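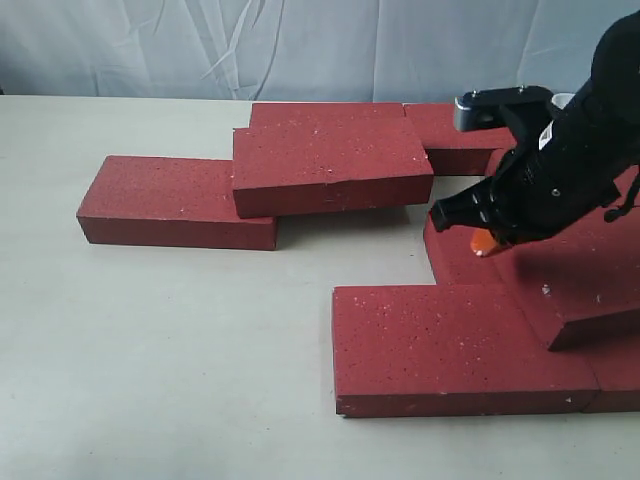
Progress report on the brick sample work, Oct 10, 2021
Prepared by Corina Bühler for Raelene Te Moana, Minenard

The grant covers the choice of a paving brick for the courtyard at Aliyu and a laying pattern to go with it. Since June we have narrowed the choice to one brick, supplied by Bokero. It is a dark red with small pale flecks across the faces, and the edges show minor chips. We raised the chips with the supplier, who regards them as normal for this type. We have asked for a written statement of what will be accepted on delivery and are still waiting for it.

Pattern

Three layouts were considered on paper and two were dropped because of the amount of cutting. We propose to go ahead with staggered rows, all laid flat and with the long side running across the courtyard. On the table the joints of one row fall against the middle of bricks in the next, much as they would on the ground. The small square gap left in the layout is the size of opening we have in mind for the drain covers, though the final dimension depends on the covers chosen.

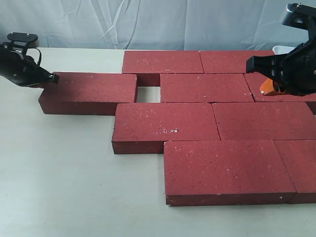

Quantities and cost

The order stands at 900 bricks. The drawing needs 851, and the remainder is for breakages and later repairs. Nearly 200 will have to be cut along the boundary wall. Prodoline has quoted for the cutting and the quote is within budget.

Still to do

Confirm the drain covers. Agree the bedding sand with the contractor. Get the supplier's statement on chips before the deposit is paid. We ask that the second payment be released once that statement has been received.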